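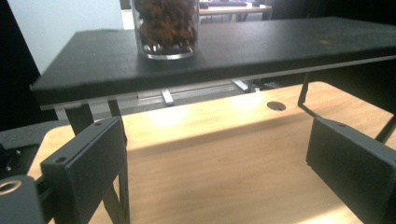 # Teaching by Hand: A Month With the Sultum Grip

The Sultum Grip is a two-finger gripper you hold in your hand. It has no arm and no motors to move it around. You pick things up with it, put them down again, and a camera on the tool records the job. The recordings are then used to train a robot arm fitted with the same fingers.

Sultum sells the kit for $1,295. That covers the gripper, the camera mount, a spare pair of fingers and a year of the Zitent software that sorts the recordings. The arm is extra, and buyers are expected to have one or rent one.

We used ours at desks and shelves in ordinary rooms, by daylight, with the furniture left as it was. Glass jars were the main test. Clear glass is hard for cameras, and a jar with a thick base throws bright spots that move as you do. A jar full of something brown and dried is easier, as the contents give the software a solid shape to follow.

Sunlight was the bigger problem. When a strip of it fell across a pale wooden tabletop, the middle of the wood went nearly white in the recording. Zitent flagged 20 of our 217 recordings as too bright and asked us to do them again. The warning comes only after upload. Songül Akyol, who handles support at Sultum, said a live warning is planned but would not give a date.

## In the hand

The fingers are flat, matte black plates and they open wide. The body is chunky. Nele Kuipers, who did most of our recording, got used to the weight in two days but kept bumping the housing on the legs of a raised shelf. Reaching under one is slow work.

Changing the fingers means taking out small screws, and the kit doesn't come with a driver. Ours was a tight fit at first.

## Who it suits

Gijs Van Wijk runs a packing line at Skidholm and bought two kits in July. His staff made 3,000 recordings before he trained anything. "The first few hundred were people learning the tool," he said. "I'd throw those out."

For a small shop with one repeated task, the price is fair. Labs that already build their own tools will save less. Segers makes a lighter model, which we have not yet tested.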